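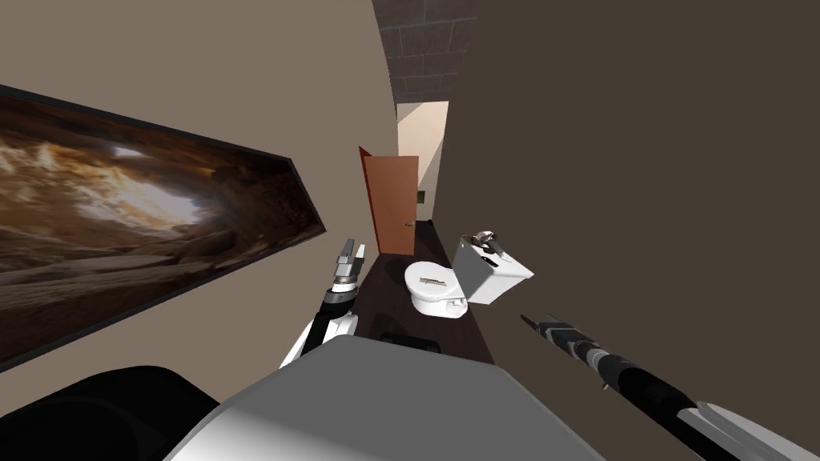 4.2. Biblioteca de escenas domésticas

El kit Zita, que Steltier distribuye bajo licencia anual, incluye un simulador con escenas de interior y un modelo de robot bimanual con pinzas paralelas. La evaluación que se presenta en esta sección se limita al módulo de baño y a las estancias contiguas, por ser el conjunto en el que la documentación del proveedor promete mayor variación de acabados y de distribución. Se emplearon 23 escenas, sin modificar la iluminación ni las texturas de origen.

Cada escena se ejecutó con 200 semillas distintas. En cada ejecución se registraron la postura inicial de ambos brazos, la vista general y las vistas próximas a las pinzas. El operador (Fourie o Trịnh, en turnos alternos) no intervino una vez iniciado el episodio, salvo en caso de bloqueo del planificador.

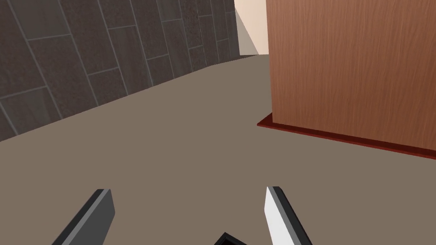 La vista de muñeca plantea una dificultad conocida: con los dedos abiertos, una parte considerable de la imagen corresponde a la propia pinza y al suelo, y las referencias útiles para la localización quedan relegadas a la zona superior. El estimador de pose incluido en Zita compensa este efecto mediante una máscara fija de los dedos — la misma para todas las aperturas —, solución que consideramos insuficiente. Al sustituirla por una máscara dependiente de la apertura, disminuyeron las detecciones espurias en 6 de las escenas; en las demás no se apreció diferencia.

4.3. Oclusión y objetos superpuestos

El segundo aspecto examinado fue el comportamiento del detector en escenas con oclusión. El manual de Brurnard, utilizado como referencia, recomienda un mínimo de cinco vistas por objeto antes de planificar el agarre. Zita permite reducir ese número, pero no advierte al usuario de la pérdida de fiabilidad que ello conlleva.
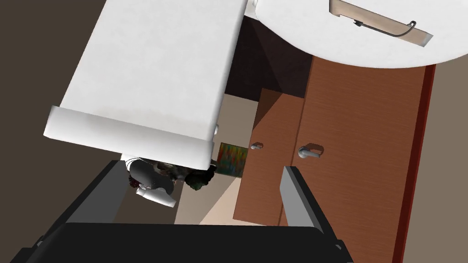

Figura 3. Vista simulada con la pinza abierta en primer término; entre los dedos, una planta y un objeto gris y blanco.

Las superficies de gran tamaño próximas a la cámara fueron la causa principal de segmentación incorrecta. El detector tendió a fusionarlas con la pared cuando ambas presentaban tonos claros, y el planificador heredó el error sin marcarlo como incierto. Csonka y Ebrahimi revisaron por separado los episodios afectados; sus anotaciones coinciden en todos los casos salvo en dos, que se excluyeron del cómputo.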